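Small Screen, Long Battery: Living With the Hatard Band

The Hatard band from Unorley sits between a step counter and a phone on the wrist, and it leans toward the step counter.

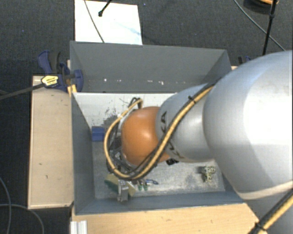
What it does

The band pairs with a phone over Bluetooth and passes along calls, messages and calendar alerts. It records steps, pulse and sleep. There is no speaker, no microphone and no way to answer a message. The vibration motor has three strengths, and the middle one is enough to notice through a coat sleeve.

Setup took 12 minutes on the first phone and much less on the second, once the companion app, Akari, had an account to sign in to. Akari asks for location access on its opening page. The band works without it, but recorded walks then have no map.

Display and case

The display is monochrome and reflective, so it reads well in direct sun and poorly in a dim restaurant. A side button turns on a backlight for four seconds. That time cannot be changed. Sze-wing Yu, who leads the firmware group at Unorley, told us a longer setting was tested and dropped after it cut two days from the battery.

The case is rated to 50 meters. The strap uses a standard pin, and replacements from Altıntaş fit without tools — the supplied one is stiff for the first week and collects lint after that.

Battery

Unorley claims 12 days. With alerts on and pulse checks every ten minutes, our unit ran for 11. Switching to constant pulse tracking brought that down to five. Charging uses a clip with two contacts, and the clip has to be seated squarely or it will not start.

Accuracy

On a measured 400-meter track, walked once in the inside lane, the band gave 409. Step counts were close to a hand tally on flat ground and low on stairs. One full day closed at 2,116 steps, most of it spent at a desk, and the second tracker on the same wrist agreed to within 50.

Sleep data is weaker. Reading in bed was logged as light sleep on four nights. Tomoyo Oda, who tested a second unit for us, saw the same fault, and an update in July did not correct it.

Contact the editors | © All rights reserved | Back to top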